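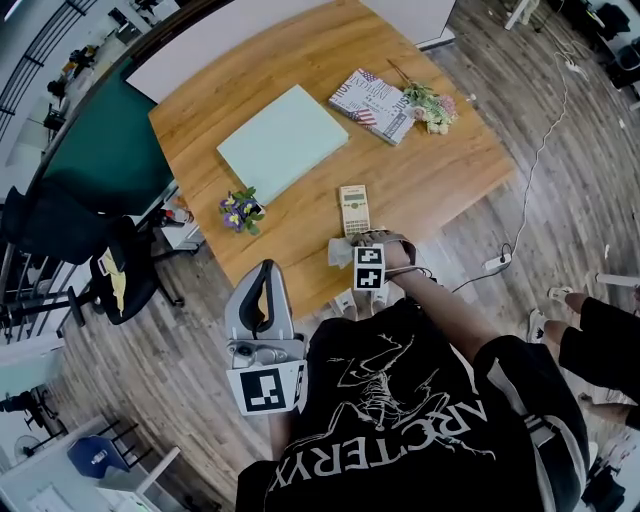 Flowers, a paperback and a calculator on the table.

Home Food Garden Letters Subscribe

I gave up on tidy borders the spring we moved to Bunstead. My neighbour Ferhat Sarıgül had two trays of violas going spare, and I'd got nowhere to put them — so in they went between the leeks! They looked marvellous. By April I was picking a few every morning for salads (peppery, a bit like lettuce with opinions) and the leeks didn't seem to mind the company.

I've since tried 11 sorts of edible flower, and I'd only bother again with violas, borage and chives. Marigolds taste of cupboard. Sow the borage straight into the ground, keep the slugs off for a fortnight, and pick before lunch.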